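Arm station walk-round, Pututgate kitchen - my checklist, with comments
Last updated: August

Okay, so these are my notes to go with form 964, the arm station checklist. The form itself is fine, but the comments box is about as wide as my thumb and I have more to say than that. I'm Tetteh Owusu, I cooked on the hot line at Taven before I started doing the checks, so if I sound like a cook who wandered into the wrong meeting, fair enough. Marks are OK, FIX (do it before the next shift) and WATCH (fine today, look again next time).

BEFORE ANYBODY TOUCHES ANYTHING

Stop button reachable from the sink side - OK
I pressed it, the arm stopped, I reset it. Please press it too when it's your turn. I know it feels rude to the machine, but a button that only gets looked at hasn't been checked.

Stop button reachable from the door side - FIX
A stack of tray racks was in front of it again. I moved them, and they'll be back by dinner prep unless we give them a proper home. I'd like the corner by the dry store for this. It's mostly umbrellas in there.

Start-up call said out loud - WATCH
The rule is you say "arm on" and wait for the other person to answer. People say it, and then they press go while they're saying it! I did it myself in the spring and got told off, rightly. Wait for the answer.

Two people signed on at the station - OK
One at the screen and one free to walk around. If your second person gets pulled away to plate up, pause the arm. I don't care how busy it is.

THE ARM

Covers and bolts - OK
I go along the housings with a flashlight and put a fingertip on each bolt head I can reach, with the power locked out first. Nothing turned under my finger.

Cables - WATCH
I want everybody to get used to looking at any loop of cable that hangs free of the arm. Run the slow routine and watch where the loop goes at both ends of the reach. Today it cleared the faucet every time. If you ever see it brush anything, stop and write it down, even if it came away fine.

Gripper fingers - OK, with a comment
Clean, and they close evenly. My comment is about the cloth. Somebody has been wiping the fingers with the same cloth as the counter, and it leaves lint in the seams. Use the ones from the blue tub. And lock out before you wipe, please, I have seen hands in there with the power on and I went cold all over.

Speed setting - OK
Slow mode any time a person is inside the floor line. The screen said slow and it looked slow, which I mention only because they disagreed once and we had a very interesting morning.

THE FLOOR AND THE PEOPLE ON IT

Floor line visible - FIX
Worn right through by the dish return. You can still find it if you know where it used to be, but new starters don't. Tape is ordered. Until it arrives, the second person stands there.

Mats flat - OK
Corners down, no curl.

Noise - WATCH
The arm is quiet, and that's my problem with it. On the hot line you knew where everyone was from the racket - pans, swearing, the oven door. With the arm running you can have your back to it and not know it has moved. A couple of the prep cooks asked for a chirp before it starts and I think they're right. Wundness, the software that runs the station screen, has a sound setting for exactly this and it's switched off. I've asked for it on.

Breaks and rotation - FIX
I'm marking this one as a fix even though it isn't on the printed form, because it should be. Watching an arm is tiring in a way that chopping isn't. You're standing still, you're staring, and nothing happens, and nothing happens, and then you have to be quick. After a long stretch at the screen I couldn't have told you what I'd been looking at. We rotate the fryer, so let's rotate the screen. I've asked for it in writing and I'll keep asking.

Handover notes - WATCH
Better than they were! People used to write "all good" and go home. Now I'm getting things like "dropped a lid on second try, picked it up, fine after." That's a note I can use. Keep going. And please don't leave out the drops because you think they'll count against you. They don't, and I've got the manager's word on that pinned up by the clock.

WHAT HAS CHANGED SINCE LAST TIME

The big service days are up to 600 trays now, and the lifting and shifting at the end of the line is where backs used to go. I was one of those backs. So when people ask me whether I'm for the arms or against them, I say ask my spine. But the jobs did move around under us, and some of that was done badly at the start. Antwi is a good example (that's the training program, the one with the green binder). It came in after the first arm did, so for a while we had cooks teaching each other by guesswork. Three of us wrote the slow-mode page ourselves on the back of a delivery sheet, and I'm a bit proud that most of it is still in the binder.

What I'd like before the next round is for the people who do the work to see the routines before they go live. They know where the hot handles end up. They know nobody puts a pot down in the middle of a stove when they're in a hurry. Taven has said yes in principle, so I'm writing it here where it can be found again.

THE PRACTICE COUNTER

Routines get tried at the small counter before they come anywhere near service, with a toy stovetop and colored blocks standing in for food. I check it like everything else. People get casual around it because it looks like play, and the arm doesn't know it's play.

Counter clear of personal items - OK
No phones, no mugs. Thank you!

Sink side dry before start - OK
Dry when I got there, and I ran a paper towel under the front lip to be sure. If it's wet, dry it first and start late.

Blocks counted out and back in - FIX
The sheet is there and the pencil is there. Last time I looked, the sheet had one signature on it and it was mine.
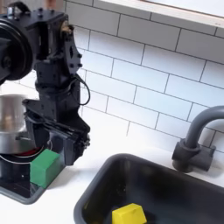

ARM STATION / PRACTICE COUNTER / COMMENTS

Green block placement - WATCH
The block is sitting over the stovetop's gray rim with its right edge out above the counter side. On a toy it's a small thing. With a real pan on a real stove I'd be across the room by now, so I want the drop point looked at before that routine moves on.

Wire by the pot - FIX
I don't like the thin white wire curving around the base of the pot along the top of the stove. Route it behind everything or clip it down, whichever is quicker. Same rule as the line: if a pot can sit near it, a pot will end up on it.

Cable loop on the arm - WATCH
The thin black one does swing out to the side before it tucks back in. See my note under cables and do the slow reach check here as well.

Room around the pot - WATCH
The pot stands behind the gripper and the arm hides part of it from where I'd normally look. Walk around to the other side before you say it's clear. Don't lean over the counter for a better view - walk.

Yellow block in the sink - OK
Fine by me for practice. Just get it out by hand after lockout when you're finished, and put it on the count sheet (see above, I'm begging).

Faucet - OK
The spout is tall and it arches over, so any new routine on the sink side gets its first run in slow mode with a hand on the stop button. The lever sticks out to the right too. Look at both before you sign.

Signed, T. Owusu. Next walk-round is on the board by the lockers, and if you want to come along with me, bring a flashlight and your own pencil.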